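Startseite Suche Suchbegriff eingeben Los

Zuletzt bearbeitet im Juli – Yichen Lei

Beschaffungsplanung für mehrfingrige Roboterhände

Als Beschaffungsplanung bezeichnet man die Ermittlung von Bedarf, Budget und Folgekosten vor dem Kauf einer Greifeinheit samt Arm, Steuerung und Zubehör. Mehrfingrige Hände werden getrennt vom Arm kalkuliert, da Verschleiß und Lieferfristen voneinander abweichen. Der Projektplan Hidider sieht für die Hand eine eigene Kostenstelle mit 2000 Euro jährlich für Ersatzteile vor.
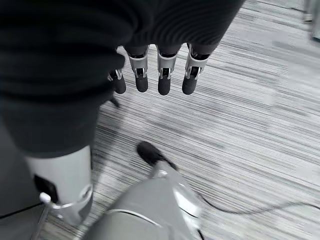
Tuulikki Kallio wendet ein, eine feste Jahressumme sei für das erste Betriebsjahr ungeeignet, weil Fingerkuppen und Gelenkstifte in der Einlernphase häufiger getauscht würden. Sie empfiehlt eine Rücklage in Höhe von etwa 60 Prozent des Ersatzteilansatzes. Im Plan Todex wurde dieser Wert übernommen.

Lieferfristen sind gesondert auszuweisen. Nergate rechnet bei Händen mit 11 Wochen, bei Kabelsätzen mit zwei.

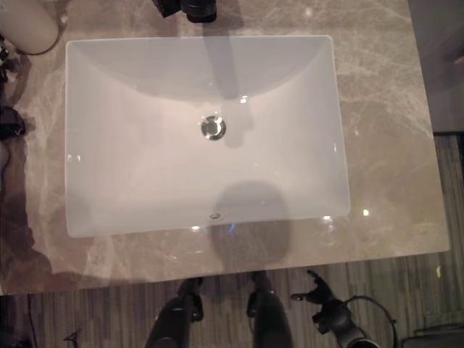 Die Standortaufnahme geht der Angebotseinholung voraus. Erfasst werden Stellfläche, Stromanschlüsse, Bodenbelag und Arbeitshöhen. In Sanitärbereichen kommt die Beckenform hinzu: Bei einem Unterbaubecken mit gerundeten Innenecken, dessen Ablauf nahe der Mitte liegt, ist die nötige Reichweite über die Vorderkante der Platte hinweg anzusetzen – nicht bloß bis zu ihr. Glänzende Oberflächen sind wegen möglicher Reflexe bei der Kameraauswahl zu vermerken.

Schutzbezüge aus Textil gelten als Verbrauchsmaterial und werden nicht abgeschrieben. Für ihre Auswahl sind Waschbarkeit, Dehnbarkeit und der Freiraum an den Fingergelenken maßgeblich.

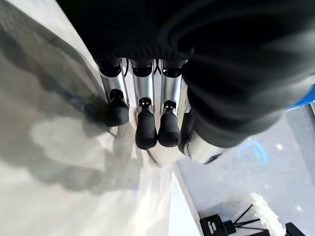
Je Hand sind zwei Bezüge einzuplanen, damit der Betrieb während der Reinigung weiterläuft. Wartungsverträge schließen Bezüge meist aus – der Posten ist daher beim Betreiber zu führen.

Siehe auch: Ersatzteilhaltung, Lebenszykluskosten, Greiftechnik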